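Everybody on my feed is folding blankets "the hotel way" this month, so I spent part of December finding out whether any of it works on a blanket that's thicker than a dish towel. Thread.

First, what I'm skeptical of. Every one of these videos uses a thin cotton throw. It's already ironed. It goes into thirds, then thirds again, and there's a nice square on a nice bench. Of course there is. You could fold a thin cotton throw with your elbows.

Our bedroom blanket is a plush one, white with black patches, the cow-looking kind. It's thick. It was bought for warmth and nobody at the store mentioned storage.

The other thing that set me off was the Zindby basket. Zindby says its blanket basket "holds two family-size throws." I have the basket. It holds one family-size throw and the corner of another.

So I tried four methods. Same blanket, same bed, no ironing, no helper.

Method one, the thirds fold. Fine on the first pass. On the second pass the inside layer slides, you get a lump on one end, and you have to pull everything out to fix it. I fixed it and got a lump on the other end.

Also the pattern is no help at all. With stripes or checks you can see when an edge is crooked. With random black patches going in every direction you think you're straight, you step back, and you have folded a trapezoid.

Method two, the roll. People love the roll. I don't get it. A rolled plush blanket is a log as wide as the bed, and it starts unrolling the minute you look for somewhere to put it. The Grola straps are supposed to fix that. A pack of 2 costs more than I'd like to say, and they left a dent in the pile that was still there the next morning.

Method three, the one where you tuck the whole thing into its own corner pocket. I'm going to be brief. This blanket has no corner pocket. You make one by folding the end back on itself, and then you stuff. I stuffed for 13 minutes. Then I had a pillow, sort of, if you've never seen a pillow.

Method four is the one I expected to hate: don't fold it on the bed, lift it. Gather it up in a big bunch, hold it high, let the weight pull the layers down, and only then lay it over in half.

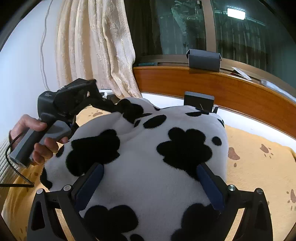
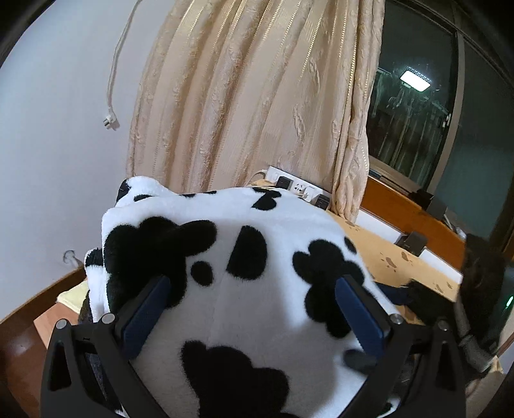 I'll admit the lifting helps. When a blanket this heavy lies flat, the pile grips itself and every wrinkle stays where it is. Get it off the mattress and a lot of them drop out by themselves. I did not want this to be true, because the video that taught it to me had a ukulele in it.

What the video left out is your arms. A thin throw weighs nothing. This one is a workout, and you need to do the lift again each time a fold goes wrong.

It also left out the ceiling fan. Check where yours is.

Final size with method four, measured with a real tape measure: 54 centimeters on the long side. (The tape is metric, it came with a Toft shelf.) The thirds fold came out longer and taller, and the log doesn't count.

Does it fit the Zindby basket? By itself, yes. With a second throw, no. I'd like to meet the family they measured.

Somebody already replied asking about vacuum bags. I've used the Weltis ones. They do shrink a blanket. They also turn it into a board, and when you open the bag in the fall the plush is all mashed one way and you have to brush it with your hands like a dog. Good for the attic. Silly for something you use every night.

And yes, I've seen the tip about putting dryer sheets between the layers. I tried that last winter. You find the dryer sheet with your foot at 3 a.m.

Another reply says the secret is to shake it outside first. It's December. I'm not standing on the steps in socks shaking a cow.

So where I've landed, for thick plush only:

Lift it, let it hang, fold in half, lay it down, fold in half again, stop. Don't chase the perfect square. Each extra fold on a blanket like this adds height faster than it saves width.

Put the folded edge toward the room if it's going on a shelf. The loose edges look messy no matter what you do to them.

Skip the straps. A bathrobe belt does the same job and you own one.

For thin throws, go ahead, do the hotel thing, it works fine. My complaint is with people who test on the easiest blanket in the house and then tell the rest of us we're doing it wrong.

Fitted sheets are next. I've seen the videos for those too and I have doubts.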